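Planning for a Kitchen Robot Arm: What to Budget Before You Buy

Updated 10 August 2025

Most people who ask about a kitchen arm start with the price of the arm. Start with the kitchen. The arm is one line on the list, and on the last two budgets worked through for this page it was less than half the total.

Write down the jobs first. Opening and closing doors, moving a dish from counter to shelf, wiping a flat surface. Put them in order and draw a line under the ones you would pay for. Doors usually end up near the top, because almost every other job in a kitchen starts with one.

Then go around the room with a tape measure and a notebook. For every door you want the arm to handle, note the width, which side it hinges on, how far it swings before it hits something, and how thick the edge is. Thickness matters more than people expect. A gripper with a small opening can take hold of a thin door edge but not a fat bar handle, and you want to know that before you pay for it.

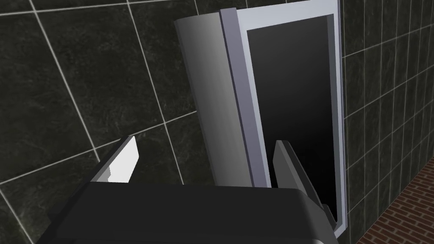 Get the maximum opening of the gripper in writing, and ask for the finger length as well. Sales sheets tend to list how much weight the arm can lift and leave the fingers to a footnote. For door work the weight figure is rarely the problem. The Skomau starter arm, for instance, is sold with short fingers, and the long set is a separate order. Put the long set in the first budget even if you decide against it later.

Rough figures for a one-arm setup, taken from our own sheet:

Spare fingers and pads: 600
Mounting rail, brackets and fixings: 2,000
Contingency: 20 percent of everything, including the arm

Leave the arm as a blank line until you have two written quotes. Zirinov and Kragh both quote without a site visit if you send measurements. Delivery can take up to nine weeks, so an order placed in April will not be much use for a spring remodel.

Reach

Reach is measured from the base, with nothing in the way. Your kitchen has things in the way. Mark where the base would sit with painter's tape, then run a string from the tape to each door edge, both shut and fully open. If the string has to bend around a counter corner, count that door as a maybe. An open door also moves its own edge toward or away from the base, and the far position is the one that decides the size of arm you need.

Leave space behind the arm too. The elbow has to go somewhere when the gripper comes in close.

Trying it in simulation

Ask whether the seller will run your layout in a simulator before you order. Some include it, some charge, and a few will take the fee off the price of the arm. Send them your real measurements and a few plain photos of the walls and floor. Ask for views from the gripper as well as from across the room — the wide view makes everything look easy.
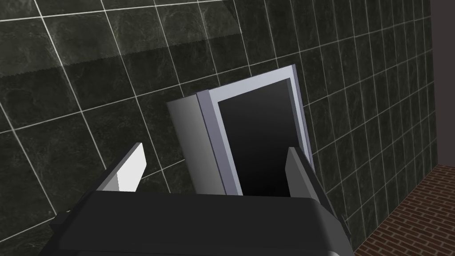
Surfaces deserve their own line in the plan. Shiny tile, glass and polished metal can confuse a camera, and the fix may be a better sensor or just a different lamp, so you need to know which one you are paying for. Dark wall tile with bright grout and a broad band of reflected light across it, behind a pale door frame with a black panel, is a good combination to ask the seller about. If your kitchen has something like it, have them test with the lights on and off, and with the door at several angles. Floors count as well if the base is going to roll. Brick with mortar lines is harder on small casters than sheet vinyl, and larger wheels are a cheap change at the order stage.

Wear parts

Finger pads wear out. Buy two spare sets with the arm, and check that they can be changed with an ordinary hex key. Karine pads fit several makes and cost less than most factory pads, but hold one against the finger before buying a box. The hole spacing is not the same on every model.

Keep a dated list of what you replace. After a year it will tell you what the running cost is, and you can stop guessing.

Before you sign

Ask who pays return shipping if the arm cannot open the doors on your list. Attach the list to the order, with the measurements, so there is no argument about which doors were meant. Check that software updates are covered for the whole warranty period — one quote we saw stopped them halfway through. Have the outlet and the rail put in before delivery day, and keep the crate until every door on the list has been tried.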